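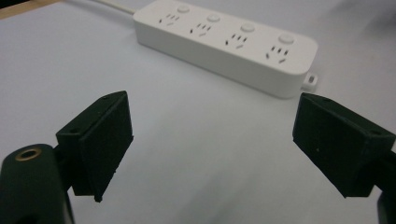 Plolico Home Study Course: Frequently Asked Questions
Last updated Wednesday, April 2, 2025

Most questions sent to the Lisberg office are covered on this page. Terms of sale are on a separate page and take priority if the two differ.

The course

What is Plolico?
Plolico is a home study course in seated breath meditation. It consists of 59 recorded sessions, a printed handbook and a practice log. The sessions are numbered and are meant to be taken in order. The method was put together by Unai Figueroa, who wrote the handbook and recorded the spoken parts.

Is it tied to a religion?
No. The handbook has a chapter on where the exercises come from, with a reading list, but no belief is asked of the student. Terms such as "energy" and "centre" are used in the sense given in the glossary.

Do I need to have meditated before?
No. Students who already have a regular practice may start at Part Two, but the certificate still requires a log for all the sessions in Part One.

How much time does it take?
A session lasts between twelve and forty minutes. The suggested pace is one session a day with one rest day a week. Access to the recordings has no end date, and a slower pace has no effect on the certificate.

May I skip a session?
You may, but later sessions refer back to earlier ones by number. If you skip one, leave the line in the log blank. Do not renumber the lines that follow.

What is the difference between the first and second editions?
Edition 2 replaced the counting exercises in Part One with the paced ones now in use, and moved the walking exercises to an appendix. The session numbers changed as a result. A first edition handbook should not be used with the current recordings. Owners of the first edition can still download the old recordings from their account, under Archive.

Recordings

In what format are the recordings supplied?
As MP3 files for download and as a stream in the browser. The content is the same. FLAC files can be requested for the bell tracks only.

Why are the recordings so quiet?
The level is set low so that the bell does not startle. Set the volume by the test tone in the first file and leave it there. If your player has a setting that evens out the volume between tracks, turn it off, as it will raise the level of the silent passages and make the background hiss noticeable.

There is a long gap in session 14. Is the file damaged?
No. The gap is nine minutes long and ends with one bell. A damaged file will usually stop early or refuse to open. Compare the playing time with the table at the back of the handbook before asking for a replacement.

Can I use headphones?
Yes. The voice is recorded in mono and nothing is lost by using a single speaker. The course does not use binaural tones.

My player stops when the screen locks.
This applies to the stream on some phones. Download the file and play it from the phone's own music player.

Are transcripts available?
Transcripts exist for every session and are in the account area as PDF files. They include the timing of each bell, to the second. Students who are deaf or hard of hearing can ask for a version laid out for use with a vibrating timer.

Posture and practice

Do I have to sit on the floor?
No. A firm upright chair is suitable for all sessions in Parts One and Two. The seat should be at a height that lets the feet rest flat. Lying down is described in chapter 6 of the handbook and is accepted for the log if marked with an L.

Which cushion do you recommend?
We do not sell cushions. Any firm cushion that keeps its height under your weight will do. Soft bed pillows flatten in the course of a long session and let the lower back round.

Should I practise in the morning or in the evening?
Either. Keep to the same part of the day for all of Part One so that entries in the log can be compared with each other.

I fall asleep. Does the session count?
Write down the last bell you remember. If it is later than the halfway bell, the session counts. If it is earlier, repeat the session on another day and use a new line.

Is there anyone who should not take the course?
The exercises in Part Three include short holds after the out-breath. These should be left out in pregnancy, and by anyone with a heart or lung condition, epilepsy or high blood pressure unless a doctor has agreed to them. An alternative without holds is printed on the facing page in each case. The course is not a treatment for any illness and is not a substitute for medical or psychological care. Stop if you feel dizzy, breathe normally, and do not continue that day.

Log and certificate

How do I fill in the log?
One line per session: date, session number, posture code, start time, and a remark of no more than twenty words. Remarks should record what was noticed. Marks out of ten are not used.

Can I keep the log on a computer?
Yes. A blank spreadsheet is in the account area. Please do not add or move columns, as the file is read automatically when it is submitted.

Who reads it?
Logs are read by Maximiliano Bravo or by an assessor trained by him. The remarks are not shared with anyone else and the log is deleted once the certificate has been issued. Keep your own copy.

What does the certificate entitle me to do?
It confirms that the home study course has been completed. It is not a teaching qualification. Certificate holders may apply for the teacher training at Gisow, where the intake is in January. Applications are considered in order of receipt.

My certificate number has four digits and no letters. Is that right?
Yes. Certificates up to number 2383 were issued under the first edition and carry the old seal. They remain valid. Later ones carry the new seal and a line naming the edition.

Orders and accounts

Where is the handbook sent from?
From our printer, Bustamante. Orders are passed on at the end of each working day. You will receive one message when the order is accepted and another when the parcel leaves.

What is the order code for the handbook on its own?
Item 2476. It is the current edition, spiral bound, with the log at the back. The code for the full course is shown on the order form.

Pages are missing or in the wrong order.
Send a photograph of the affected pages and of the print line inside the back cover. The copy will be replaced and need not be returned.

Can two people in one household share the course?
Yes, for the recordings. Each person who wants a certificate needs a separate log and a separate account. A second account at the same address is set up on request without charge.

May I play the recordings to a group?
Not under the home licence. A group licence is available and covers one named venue. It does not allow copying, or posting any part of a session online.

I have lost my password.
Use the reset link on the sign-in page. If no message arrives, check that you are using the address the order was placed with. We cannot change the address on an account by telephone.

How do I ask something that is not listed?
Use the contact form and give your order number. Questions about an exercise should also give the session number and the edition.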